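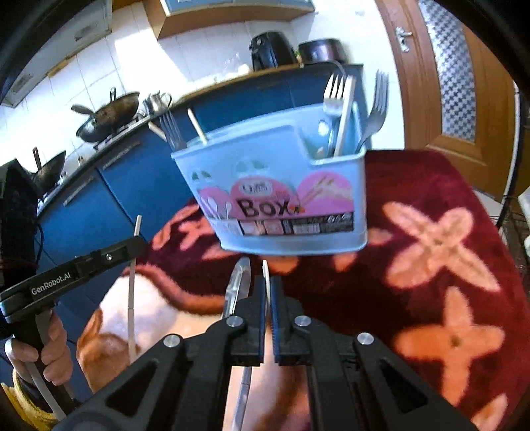
Trandard's chief negotiator went into the weekend promising that a deal with Vavden on the shared customs zone is "within reach." He used the same words in July, and the talks broke up two days later.

November 14, 2020

19 shares | 12 comments

Hnat Mykhailiuk told reporters outside the old assembly building in Privano that both sides had "shown courage" and that the remaining gaps were "technical in nature." He declined to say what the gaps were. Asked whether Vavden had dropped its demand for its own inspectors at the river crossings, he said he would not negotiate through the press, then spent several minutes explaining why Trandard's offer on inspections was a generous one.

The offer, as far as anyone outside the room can tell, is the one that was on the table before the summer. Trucks carrying food and farm goods would be checked once, on the Trandard side, under rules both governments would sign. Vavden would be allowed to send observers. What the observers could do if they saw something they didn't like is left to a joint panel, and the panel's powers are left to an annex that has not been written.

Vavden's government has called that arrangement unacceptable in every public statement it has made on the subject. Its trade ministry repeated the word on Friday's eve of the session in a short note that also said the talks had been held in a good atmosphere. Officials there would not say whether any movement had been made in private.

The current customs agreement runs out at the end of the year. If nothing replaces it, goods crossing between the two will face full declarations and fees for the first time in a generation, and both governments admit they don't have the staff to handle the paperwork. Trandard says it is hiring. It has said so since spring, and the job notices are still up.

Mykhailiuk's team points to a paper prepared by the consulting firm Holroyd, which puts the length of the new draft agreement at 715 pages and describes most of it as settled. That sounds impressive until you look at what "settled" covers. Long stretches of the draft are carried over word for word from the old agreement. The chapters marked as open are inspections, fees, the handling of disputes and the date on which any of it would take effect, in other words the reasons the talks were called.

Holroyd was hired by the Trandard government. The paper says so in a note on its last page.

Members of the opposition in the Trandard assembly have asked to see the draft before it is signed. They were told that a summary would be made available once the text was final. One opposition member called that "a request to applaud with our eyes shut," and said her party would vote against any deal it had not been able to read. The government has enough seats to pass the agreement without her party, provided its own rural members stay in line. Several of them represent districts right along the river and have been careful to promise nothing.

People who move goods for a living seem no more convinced. A freight association on the Vavden side sent its members a notice this week telling them to prepare for full checks in January whatever they hear from Privano. The notice included a form for ordering extra stamps. On the Trandard side, two dairy co-ops have already rented cold storage near the crossings in case their trucks have to wait, and the cost will be passed along to somebody.
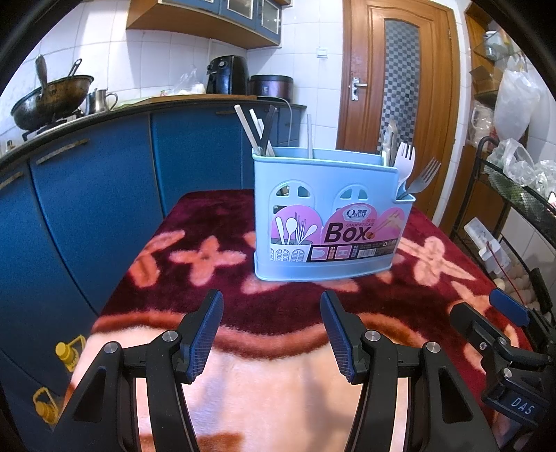 A light blue utensil holder on a small table in a kitchen.

Mykhailiuk was asked about the storage contracts. He said businesses were free to make their own decisions and that he found the level of preparation "reassuring." He was also asked why the leaders' dinner planned for the close of the session had been taken off the schedule. He said it had been moved. His office later could not give a new time for it.

There is a case for optimism, and the negotiators make it often. Neither side gains much from a breakdown. Fees collected at the crossings would hardly pay for the people collecting them. Both leaders have told voters that they want an agreement, and both could present a short extension of the current rules as a win. An extension is what many diplomats in Privano expect, though each government has ruled one out in public and neither wants to be first to ask.

The trouble is that the same case was made before the July round, by the same people, in much the same language. Back then the sticking points were also technical, the mood was also good, and the text was also nearly done. Afterward each side put out its own account of why the talks had stopped. The two accounts did not agree on who had left the room first.

Negotiators are due to meet again next week at a lower level to go over the inspection chapter. Mykhailiuk said he would not attend that meeting himself and that this should not be read as a sign of anything. Vavden has not announced who it is sending.

A joint statement had been promised by the end of the session. When reporters were asked to clear the building, it had not been released, and a spokesman for the host city said he had not been told whether there would be one.

19 shares | 12 comments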